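Workshop Notes: Handling Petition Sheets at Home
Sofia Psarras
Updated Aug 3, 2021

These notes cover the paper side of a local ballot petition: printing, clipping, checking, mending and storing the sheets on an ordinary kitchen table. They come out of the Tolloncombe water rate petition, which needed 3,000 valid signatures and went through my house before it went to the clerk. Filing rules differ from place to place. Where anything below conflicts with your clerk's instructions, follow the clerk.

Paper and printing

Use 24 lb paper (90 gsm). Standard 20 lb copy paper wrinkles under a clipboard clamp and lets gel ink show through to the back, where the circulator's statement is usually printed. Print both sides of each sheet in one pass if the printer has a duplexer. If it doesn't, run one test sheet, mark the top corner in pencil, and write the feed direction on a piece of tape stuck to the tray.

Set scaling to 100 percent. "Fit to page" is the default in many print dialogs and shrinks the margins and the line height. Some clerks measure. Check one printed sheet against the official form with a ruler before running the rest.

Let laser prints cool in short stacks before boxing them. Inkjet prints should sit overnight.

Clipboards

Hardboard clipboards with a low-profile clamp stack better than the old lever type. Sand any rough edge with 220 grit and wipe off the dust with a dry cloth. Put two blank sheets under the petition page as padding; a pen on bare hardboard will punch through at every screw head and scratch.

Tie the pen to the board with 18 inches of mason's twine. Ball chain is heavier and drags across wet ink. Use a clove hitch around the barrel with a wrap of masking tape over it, so the pen can be changed without cutting the cord.
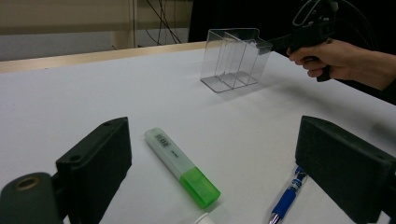

For rain, a clear two-gallon freezer bag fits over a letter-size clipboard with room for a hand to write inside. Legal-size boards need a bag cut open down one side and taped to the back. Carry a dry towel. Damp sheets go between blotters or plain newsprint under a flat board, never on a radiator or in an oven.

Checking returned sheets

Check for completeness first and legibility second. In practice this means two passes through the pile, one for blank fields and dates, the other for names and addresses. Combining the passes is slower. Ga-eun So and I tried it both ways on the October returns and the single pass missed more undated lines.

Work from photocopies when you need to make notes. Do not write on an original, including in the margins and including in pencil, unless the clerk's instructions say how a line is to be struck. Keep the originals in a tray on the far side of the table and handle one circulator's batch at a time.

Number the batches on a cover slip, held on with a plastic-coated clip. Plain steel clips rust in a damp basement, and staples have to come out again before scanning.

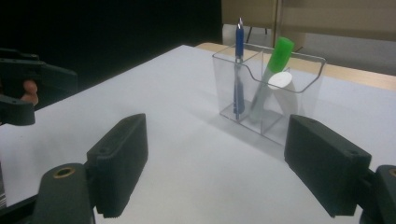
Can a torn sheet be taped?

Leave the original alone until you have asked the clerk's office, then do only what they allow. In the meantime, place the pieces in a clear sleeve in their correct position and photocopy both sides through the sleeve. If tape is permitted, use archival document repair tape on the side without signatures. Ordinary office tape yellows and can lift ink.

Storage

We used Tumell file boxes, 72 sheets to a hanging folder, which kept the folders from sagging on the rails. Any rigid box with a lid will do. Store it off the floor, away from the stove and the sink, and out of direct sun. Blue ballpoint holds up well enough in a closed box. Felt-tip fades faster and some colors run at the first drop of water.
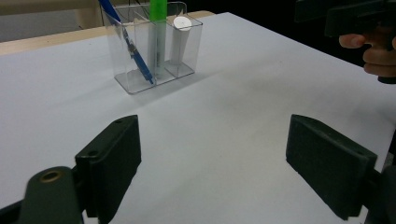
Keep a log sheet in the lid with four columns: batch number, circulator, date received, sheet count. Whoever moves a batch initials the line. Joon-young Ha set ours up on ruled ledger paper and it was easier to reconcile than the spreadsheet.

Before filing, square each stack on a flat surface, long edge first, then short edge. Band it loosely in both directions with strips of kraft paper 3 inches wide. Rubber bands cut into the edges of the outer sheets.

Get a stamped receipt with the sheet count on it, and put a copy in the lid with the log.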